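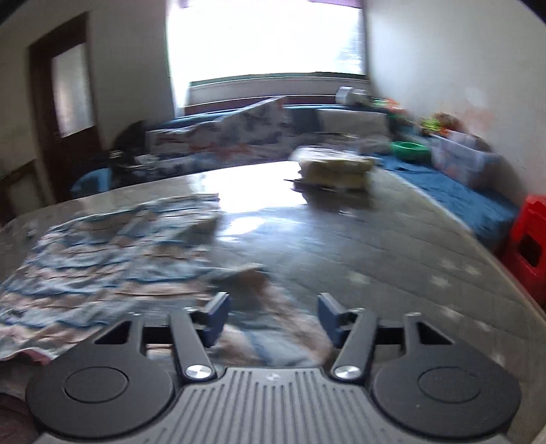 January, notebook 2
Preben Fogh

Hand gripper no. 6 came back on the bench with the complaint that the closing is uneven. The left finger arrives at the middle before the right one, so thin cloth gets pushed to the side before it is gripped. I started with the pivots. Each black arm has a silver screw at its base, and on this model it is the screw that decides how easily the arm moves. The blue fingertips should lean in toward each other by the same angle when the gripper is open, and it is good to compare them against the ribs of the gray plate, which are parallel and always in view. After that I look at the two small screws in the upper corners of the mounts.

What I found on no. 6: the right pivot screw was tight enough that the arm stopped when I let go of it halfway. The left arm fell freely. I took both screws out, cleaned the old thread locker with the brass brush and put them back with new. First until they touch, then back a little until the arm moves by its own weight. I wrote last time that a quarter turn back is correct, but it is too much, the arm gets side play. Go by feel and check both arms the same way.

Opening measured between the fingertips: 78 mm before and 78 mm after, so the end stops did not move and I have left them alone. The closing is now even as far as I can see by eye. I did 18 slow closings on a folded towel and the towel stayed in its place in all of them. With the thin pillowcase it slipped two times, both with the tips at the very edge of the fold, and I don't count that against the gripper.

The fingertips. I washed them with soap water and let them dry by themselves. Please do not use the solvent from the Tarkeo cabinet on the blue pads. It made the surface hard on no. 2 and we had to change the pair. The new pads from Kocabaş are a bit thicker at the root and must be pressed in with the thumb until they click, otherwise they turn a little under load and it looks like a pivot fault. I lost most of a morning on this in the autumn.

The opening value in Zodota must be set to zero again each time somebody has had the pivot screws out. Close the fingers fully, hold them closed, press zero, open, and read the number. If it does not show 78 when fully open, do it again before you look for anything mechanical. I forgot the holding part the first time and got a wrong reading, and then I opened the mount for no reason.

Bed linen is the hardest work for these grippers – blankets with many folds especially, because the operator pushes sideways with closed fingers to flatten them. The arms are flat links and they do not like side force. For the Vetgate sessions I would like us to open the fingers first and come from above. I will ask for this to be added to the operator sheet.

Not done yet:
Side play on the left arm after one full session, measure again.
Order pivot screws, the box is nearly empty.
The bar behind the fingers is dusty at the ends, clean without oil.
Find out who has the small torque driver.

Recent entries
Changing the pads on no. 2
Zodota loses the zero after sleep
Vetgate: packing list for the grippers
Thread locker, which one and how much
Charging shelf, new labels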